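Storage of Fresh Chilies: Notes on the Current Household Practice

31 January 2026

The arrangement of produce in this household has been revised several times since the move to Wavley, and chilies have been the subject of most of the revisions. The present entry records the practice now in use.

Green chilies are purchased at Bakker, where they are sold unpackaged. On arrival they are sorted on the counter. Any pod that is soft at the stem end or split along its length is set apart and used the same evening. The remainder is placed in a shallow basket with openings in the sides and base. A closed container was used formerly and was found to hold moisture against the skins, with spots of mold appearing near the stems.

Stems are left on until the time of cooking. Chilies are not washed in advance. Those intended for the week are kept in the basket, and any surplus is transferred to the refrigerator in a paper bag, folded once at the top.

The quantity has also been reduced. Earlier purchases were made by weight, and the last of these came to 404 grams, a portion of which was discarded. Ten pods at a time are now considered sufficient for the household, including the pickle prepared in January from the Skukard recipe. That recipe calls for slit chilies, mustard seed, salt and lemon juice, and the jar should stand for two days before it is opened. The basket is rinsed and dried before each new purchase is put into it. 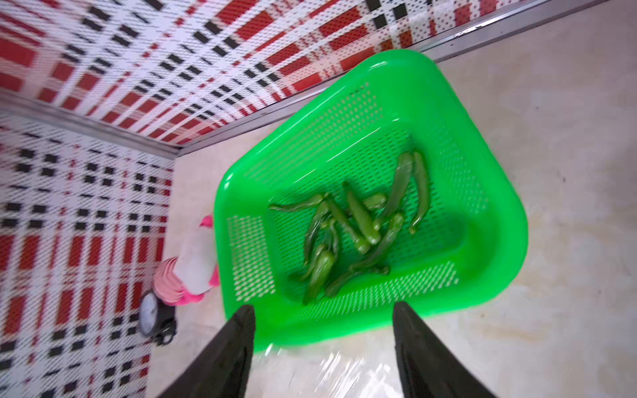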